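Learning to Read the Water Bill

Posted January 4, 2019 by Yolanda Obi
Print this post | E-mail this post

Our water bill for the last quarter was $456. The one before it was $122, and that was with the garden hose running most evenings. I paid it before I looked at it properly, which is how I pay most things.

I called the utility and got a man who was polite and not much use. He said the reading was correct. He suggested I check the toilets. I put food coloring in both tanks that night and went to bed, and in the morning the bowls were clear, so the toilets were fine.

My neighbor Illia Melnychuk told me to go out and look at the meter with everything in the house turned off. I had lived here nine years and had never lifted the lid. There were leaves and a lot of mud in the box, and under that a dial with a small red triangle on it. The triangle was turning. It wasn't turning fast, but no tap was open and the washing machine was off.

Next I closed the main valve where the pipe comes into the basement and went back outside. The triangle kept going. That put the leak between the street and the house, under the front yard, on the part of the line that belongs to me.
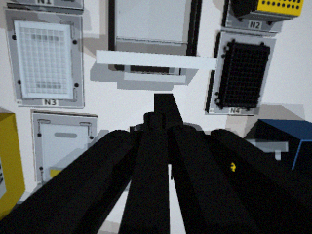

Simulated lab deck, slots N1 and N3 at left.

I got two quotes. The first company wanted to dig up the whole run and replace it. The second sent Patricio Navarrete, who walked the yard with a listening rod and headphones for almost 91 minutes, by my kitchen clock, and put a flag in the grass next to the maple. He dug there the next morning. The pipe had a split in it as long as my thumb, right where a root had pushed against it.

He cut out the bad section and put in a new piece with 2 couplings. He said the rest of the line was old but sound, and that I should look at the meter again in June when the ground has settled. The hole is filled in and there is a bare patch that I will seed in spring.

The utility has a leak adjustment form. It isn't on the front page of their website, and I had to ask for it by name. You send in the repair invoice and a meter reading taken after the work is finished, and they take off part of the overage. They don't refund all of it. Mine is in the mail and I'll post the amount when I hear back.

I now read the meter on the first of the month and write the number on the calendar in the kitchen. It takes a minute, plus the mud.

Comments (2) | Shares (7)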